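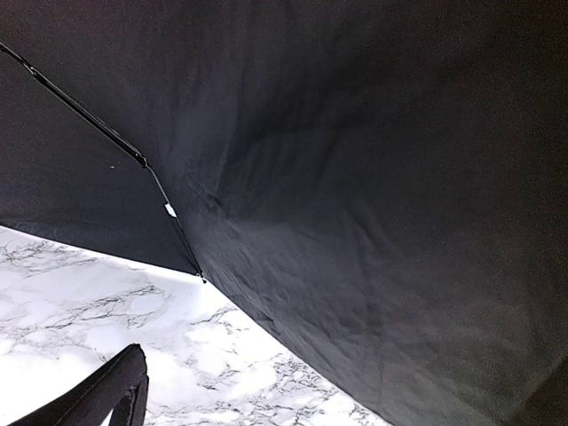 Lernen aus Demonstrationen – Begleittext zur Übung 3
Stand: 22.06.2021
Bearbeitung: Adom Essien, Tavion Oyelaran

1 Gegenstand der Übung

Behandelt wird die Aufnahme von Demonstrationen für Manipulationsaufgaben mit verformbaren Gegenständen. Als Objekt dient ein Regenschirm. Starre Körper wurden in Übung 2 besprochen, die dort eingeführten Bezeichnungen für Koordinatensysteme gelten weiter: B für die Roboterbasis, E für den Endeffektor, K für die Handgelenkkamera.

Ein Schirm ist kinematisch eine Kette aus Schieber, Streben und Schienen, über die ein Gewebe gespannt ist. Im geöffneten Zustand ist die Geometrie durch das Gestell weitgehend festgelegt, das Gewebe zwischen zwei Schienen kann jedoch Falten werfen. Für die Zustandsschätzung folgt daraus, dass Schienen und Gelenke als Bezugsmerkmale besser geeignet sind als die Stoffflächen. Dunkler, matter Stoff liefert zudem wenig Textur, die Merkmalsverfolgung bricht bei kleinen Abständen häufig ab. Brauchbar bleiben die Saumlinie und die Schienenspitzen, sofern der Untergrund hell genug ist.

2 Zwei Verfahren der Demonstration

2.1 Handführung (kinästhetisch)

Der Arm wird in Schwerkraftkompensation geschaltet und von der vorführenden Person bewegt. Aufgezeichnet werden Gelenkwinkel, Gelenkmomente und Greiferöffnung. Das Verfahren ist schnell zu erlernen und gibt Kontaktkräfte unmittelbar an die Person zurück. Nachteilig ist, dass die Hand im Kamerabild erscheinen kann und die gemessenen Momente den Anteil der führenden Hand enthalten. Ohne zusätzlichen Kraftsensor zwischen Flansch und Greifer lässt sich dieser Anteil nicht abtrennen.

2.2 Fernsteuerung

Die Bewegung wird am Bediengerät vorgegeben und auf den Endeffektor übertragen. Verwendet wird die Umgebung Idier mit relativer Kopplung: Übertragen werden Lageänderungen, keine absoluten Lagen. Bei gedrücktem Freigabetaster ist die Kopplung aktiv, beim Loslassen bleibt der Arm stehen und das Bediengerät kann neu positioniert werden. Die Skalierung wird vor der Aufnahme festgelegt und innerhalb einer Episode nicht geändert.

Der Kraftrückfluss fehlt. Beim Annähern an eine Schiene wird der Kontakt deshalb oft zu spät bemerkt, besonders wenn der Stoff den größten Teil des Kamerabildes einnimmt und die Tiefe schlecht einzuschätzen ist.

3 Ablauf einer Aufnahme

Grundstellung anfahren und Greifer vollständig öffnen. Schirm auf die Arbeitsfläche legen, Lage zwischen den Episoden verändern. Aufzeichnung starten, danach erst die Kopplung freigeben. Annäherung an den Rand, Greifen, Bewegung zur Zielposition, Lösen, Rückzug. Aufzeichnung erst beenden, wenn der Arm steht.

Abgebrochene Versuche werden nicht gelöscht. Sie erhalten die Kennung A und werden beim Training zunächst ausgeschlossen. Ein Nachgreifen innerhalb einer Episode gilt nicht als Abbruch – solche Korrekturen sind erwünscht, da sie Zustände abdecken, die in fehlerfreien Vorführungen nicht vorkommen.

4 Datensatz

Der Datensatz Clullside enthält 226 Episoden, davon 57 mit Handführung, die übrigen mit Fernsteuerung. 13 Episoden tragen die Kennung A. Die Aufteilung in Trainings- und Testdaten erfolgt nach Episoden. Eine Aufteilung nach Einzelbildern ist unzulässig, benachbarte Bilder derselben Episode sind nahezu identisch und verfälschen das Testergebnis.

Die Zeitstempel von Kamera und Steuerung stammen aus verschiedenen Uhren. Der Versatz ist vor der Auswertung zu bestimmen, etwa durch Korrelation der aus dem Bild geschätzten Kamerabewegung mit der Bewegung von E. Überstrahlte Bereiche auf hellen Arbeitsflächen sind dabei auszumaskieren. Die in den Daten vom März verwendete feste Korrektur ist überholt.

5 Aufgaben

a) Leiten Sie die Transformation von K nach B für eine am Handgelenk befestigte Kamera her. Welche Größen sind konstant?

b) Bestimmen Sie für eine Episode je Verfahren den Verlauf der Geschwindigkeit von E. Vergleichen Sie die Anteile mit Stillstand.

c) Trainieren Sie das Referenzmodell einmal nur mit ferngesteuerten Episoden und einmal mit dem gesamten Datensatz ohne Kennung A. Geben Sie den Positionsfehler beim Greifen getrennt für beide Modelle an.

d) Diskutieren Sie, ob die Gelenkmomente aus 2.1 als Eingangsgröße verwendet werden dürfen.

Abgabe als PDF mit lauffähigem Quelltext. Der Zugang zum Arbeitsplatz in Raum Vlachou ist vorab bei Adom Essien anzumelden.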